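### 4.2 Sequencing the two arms

The door task in Skomia is run with one arm loaded. The planner receives the object held by the left gripper as an attached collision body, and the right arm is free to work the handle. We compare two planners: Atira, which plans both arms in a single joint space, and Vanhove, which fixes the loaded arm first and then plans the free arm around it. Both use the same kinematic model, the same joint limits and a collision margin of 15 mm. A query that returns no path within 4 s is recorded as a failure.

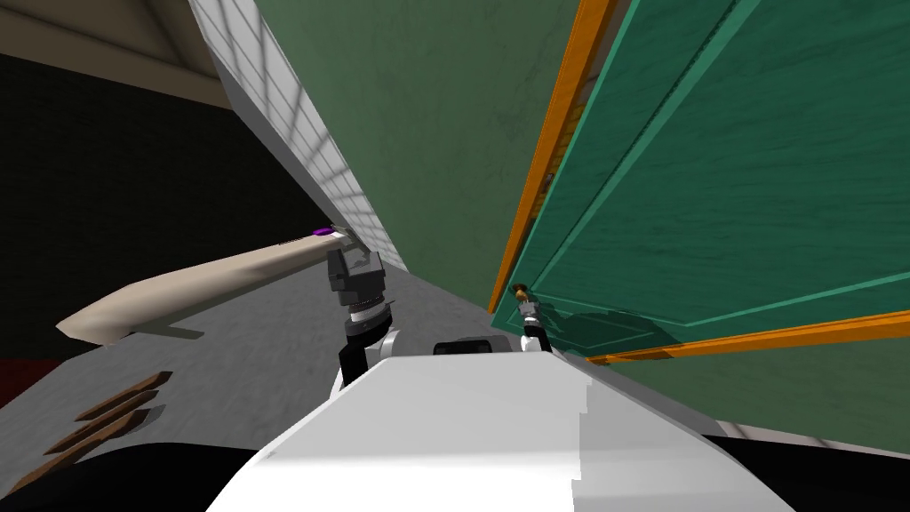
**Figure 3.** Simulated door task, viewed from the robot: left gripper at the end of the long bar, right gripper close to the knob.

Joint planning failed mostly through timeouts. The sampler spends much of its budget on configurations in which the attached body intersects a wall or the floor, and the rejection rate grows with object length. With a bar as long as the beige one in Figure 3, small wrist rotations sweep the far tip through a large volume, while the right gripper needs only a short motion to the brass knob. Coupling the two motions gains little here. Over 58 queries, Atira returned a path in 37.

Vanhove avoids the coupled search, but it inherits any poor choice made for the loaded arm. In several runs the left elbow was parked where it blocked the pull phase, and the free arm had no valid path once the door began to move. We therefore added a check that samples door angles before the left arm is fixed and rejects any pose that collides with the swept panel. The check is implemented in the Lelon scene library and is enabled for all results in Section 5.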